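Last updated: February

Alby Pirihi has been sorting and reselling toy bricks for 11 years, and he still does most of it on one tabletop in Mutcombe. I visited him in the morning, when he says the light is best for colours. He made tea, put the cups far away from the bricks, and began to talk before I had opened my notebook.

"People think the rare pieces are the work," he told me. "The rare pieces are easy, you see them at once. The work is the ordinary ones."

He buys mixed lots, mostly from families who are moving house. The last one came from Gilchrist and held almost 300 bricks in a pillowcase. He paid 70 for it and did not try to bargain. When I asked if this was a good price, he laughed and said that his brother-in-law, Lachlan Quinlan, would say no. Quinlan runs the stall in Breston where the sorted bricks are sold, and the two men do not agree about prices, or about colours.

"Lachlan wants everything by colour, because it looks nice in the boxes," said Pirihi. "But a child who builds does not look for red. He looks for a shape. I sort by shape first, and then I give Lachlan his colours."

I asked him how he starts when a new lot arrives.
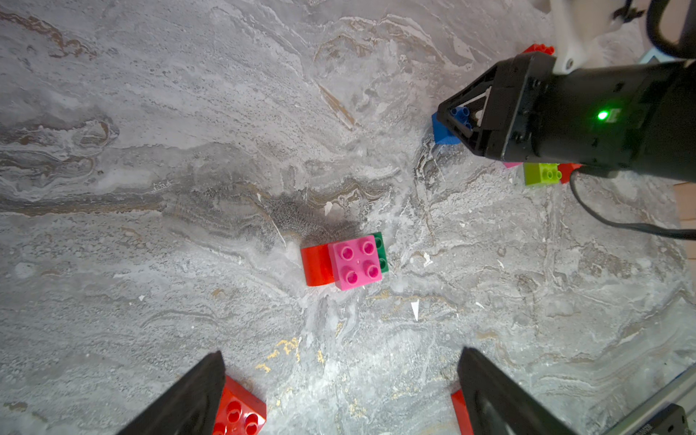 "Small," he said. "I take out a few and I put them close together, and I look at them for a minute. If I put out everything at once I get tired and I make mistakes. Greens are the worst for this. A dark green and a lime green you cannot mix up, but two dark greens from different years – that is a problem."

Curved pieces he keeps apart from the beginning. In his opinion they suffer more than the square ones, as a scratch shows quickly on a rounded side. The small square bricks with four studs are his favourites, and he admits that he puts too many of them aside for himself. A pink one can wait for months on his shelf before he lets it go to the stall.

Does he build? "Not much. I made a bridge once for my niece. It held for 2 days, then the cat walked over it."

Quinlan arrived before I left, to collect the boxes. He looked into the first one and asked where the pink ones were. Pirihi poured him some tea.

Related
Breston market: who sells what this winter
How to wash old toys without spoiling them
Mutcombe toy library looks for a bigger room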